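Search this site
Keyword or phrase
Go

Print this page | E-mail this page to a friend

Call for Participants: Neck and Shoulder Strength in Desk Workers

Posted October 10, 2024

Do your shoulders creep up toward your ears by mid-afternoon? We would love to meet you! The Riquelme Movement Lab in Flalstead is looking for 105 adults to join a twelve-week study of the small muscles that steady the shoulder blade and the neck, and we have places open right now.

Most people who lift weights know the big muscles of the upper back by name. Fewer have heard of the serratus anterior, which wraps around the ribs and holds the shoulder blade flat, or the deep neck flexors, which sit right against the front of the spine and do a lot of quiet work every time you nod. We think these muscles deserve more attention, and we want to learn how they respond to short bouts of daily exercise in people who sit for a living.

Last year we sent a survey to office staff across the county and got 1,334 replies. Of those, 559 people told us they had neck or shoulder stiffness on most working days. Plenty of them wrote long comments too (we read every one, including the two-page letter about a swivel chair), and a good part of this study came out of what they said. Thank you if you were one of them.

What you would be doing

You will be placed by chance in one of 3 groups. The first does a set of floor and wall exercises, ten minutes a day. The second does the same exercises with a light elastic band. The third carries on as usual for the twelve weeks and then gets the full program afterward, with the same coaching as everyone else.

Everybody comes to the lab for a visit at the start, one at week six and one at the end. Each visit takes 90 minutes. We measure how far you can turn and tilt your head, how long you can hold a gentle chin tuck lying down, and how your shoulder blades move as you raise your arms. We also place small sticky sensors on the skin over the muscles to record how hard they are working. There are no needles, and the sensors peel off like a bandage.

Between visits you keep a short log on paper or on your phone, whichever you like better. Santino Figueroa, our exercise coach, will teach you the movements at your first visit and call you in week two to see how you are getting on. He is also happy to hear from you at any other time - he answers his messages fast.

Who can join

You can take part if you:
- are between 25 and 60 years old
- sit at a desk for at least five hours on a normal working day
- can get to our building on Treleck Street for all the visits
- are able to lie on your back and raise both arms overhead

We can't take you this time if you have had surgery on your neck or shoulder, if you have had a dislocated shoulder in the past two years, or if you are being treated for a pinched nerve. Please ask if you aren't sure. Dilani Siriwardena, our physical therapist, goes over each case herself, and a sore neck alone will not rule you out.

What to wear and bring

A tank top or a loose T-shirt with a wide neck works best, as we need to get at the shoulder blades. Skip lotion on the day of your visit, or the sensors slide. Eat as you normally would beforehand, and bring your glasses if you use them for reading.
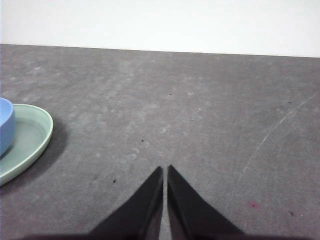
Parking is free in the lot behind the building, and the Grirkex Avenue bus stops two blocks away. Evening visits are available, so you shouldn't have to miss work.

What you get

Participants receive $40 for each completed visit, plus a printed copy of their own results with time to talk them through. You keep the exercise booklet, and the band if you used one. I have been doing the exercises myself since the spring and I can tell you the wall slides are harder than they look - in a good way!

Your name is kept apart from your measurements, and you may leave the study whenever you want without giving a reason.

How to sign up

Call the front desk or stop by and ask for Estela Durán, who books all first visits. She will ask you a few questions about your health and your work, which takes ten minutes. First visits begin in November. If you have a coworker who keeps rubbing the back of their neck, please pass this along.

Somtochukwu Fashola
Study Lead, Riquelme Movement Lab

Related items
Muscles That Move the Shoulder Blade: A Short Guide
Survey Results: How Flalstead Sits at Work
Wall Slides, Step by Step
Open Evening at the Lab: Talk by Octavio Pereyra on the Rotator Cuff
Past Studies

Print this page | E-mail this page to a friend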